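4.2 Blame Avoidance and Seat Expectations in Midterm Campaigns

The preceding section established that party leaders in separated systems face an asymmetric incentive when they speak about legislative elections in which they are not candidates. A good result can be claimed. A bad result can be assigned to local candidates, to turnout, or to the calendar. We now ask whether voters accept this assignment, and under what conditions they reject it.

The data come from two waves of a survey fielded in the district of Ocampo and the neighboring district of Prukosov. The first wave was completed in July, before the governing party had finished choosing its candidates. The second went to the same respondents after the result was certified. Respondents were asked who deserved "most of the responsibility" for the seat change in their district, with four options: the local candidate, the national leader, the legislative caucus, and "other or no one." Option order was randomized in both waves.

In the first wave, 39 percent of respondents in Ocampo named the national leader as the person who would be responsible for a loss. In the second wave, after the loss had occurred, the share fell to 30 percent. The drop is concentrated among those who identified with the governing party. Opposition identifiers barely moved. In Prukosov, where the governing party held its seats, the pattern for credit runs the other way, and the leader's share rose among both groups.

Two readings are possible. Under the first, supporters update their views in response to what the leader said during the campaign. Under the second, supporters protect the leader regardless of what was said, and the campaign message adds little. To separate them we coded each respondent for exposure to the leader's disclaiming remarks, using a recall item and a recognition item. Only respondents who passed both were treated as exposed (Figure 3).

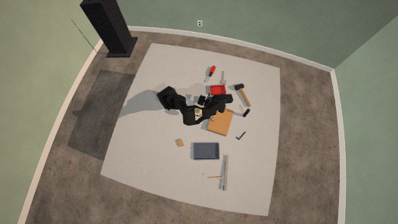

Javiera Sosa objects that passing both items selects for people who follow politics closely, so that what we call exposure may be little more than interest, and that the recall item should have been dropped. We take the point in part. Interest and exposure are correlated in our data, and no survey item fully pulls them apart. We therefore report all estimates with and without a control for political interest, measured in the first wave. The coefficient on exposure shrinks when the control is added but keeps its sign. Dropping the recall item and relying on recognition alone gives a larger exposed group and a weaker estimate, as would be expected if recognition picks up guessing.

The main result is that exposure matters for governing-party identifiers and for almost no one else. Among exposed identifiers, responsibility moves away from the national leader and toward the local candidate. It doesn't move toward the caucus, even though the leader's remarks named the caucus more often than any single candidate. Jansen and Cisternas report a similar displacement in their work on the Rarnska assembly and suggest that voters look for a person to hold responsible, and that a collective body is a poor substitute. Our open-ended responses fit that account. Respondents who moved away from the leader tended to write about a candidate's record, residence, or campaign style — seldom about votes cast in the legislature.

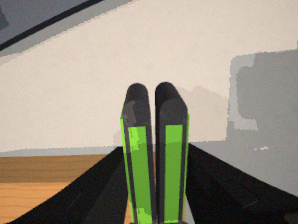
The displacement is also conditional on whether the leader campaigned in the district. Where the leader held at least one public event, exposed identifiers were less willing to excuse the result. A visit appears to tie the leader to the outcome in a way that a later disclaimer can't fully undo. Ocampo received 2 such visits, both late in the campaign and both in the northern precincts, which allows a comparison within the district. The gap between northern and southern precincts is 18 percentage points among exposed identifiers and close to zero among the unexposed.

We are cautious about this comparison. Visits were not assigned at random. Campaign staff told us that the northern precincts were chosen after internal polling showed a tightening race, and respondents there may have differed in ways that our controls miss. Arancibia makes the same criticism of earlier visit studies, and the matching procedure he proposes is applied in the appendix. Matching on prior vote share, age, and local employment reduces the gap but leaves it distinguishable from zero at conventional levels.

A further limit concerns timing. The second wave opened after the national leader had given a long post-election interview to the Miltadum broadcasting service, and answers collected in the following days may reflect that interview more than the campaign itself. Excluding respondents who reported watching it does not change the direction of any estimate in this section. Standard errors increase, and the interaction between exposure and visits is no longer significant in the Prukosov sample. Section 4.3 turns to the local candidates and to how they answered when responsibility was passed to them.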